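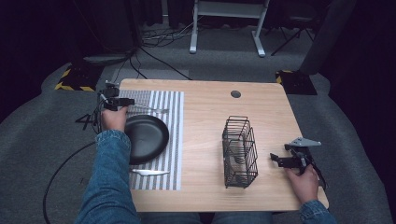 Figure 3. Place setting on a striped placemat, with the wire dish rack at the other side of the table.

3.2 Table setting and clearing

Each setting used a placemat, a round plate, a fork and a knife. The fork and knife were laid across the stripes of the mat, the fork above the plate and the knife below it (Figure 3). We did not correct settings that departed from table manners, as the households in our survey placed cutlery in many ways.

Clearing began with the plate in 387 of the 1,000 trials and with the fork in 325. The rest began with the knife or the mat. Plates went into the rack on edge, in whichever slot was chosen. Hebden and Koubek coded the order of items separately and met to settle the 15 trials on which they differed. Trials in which the mat was moved before the plate was lifted were kept and are treated in Section 4.1.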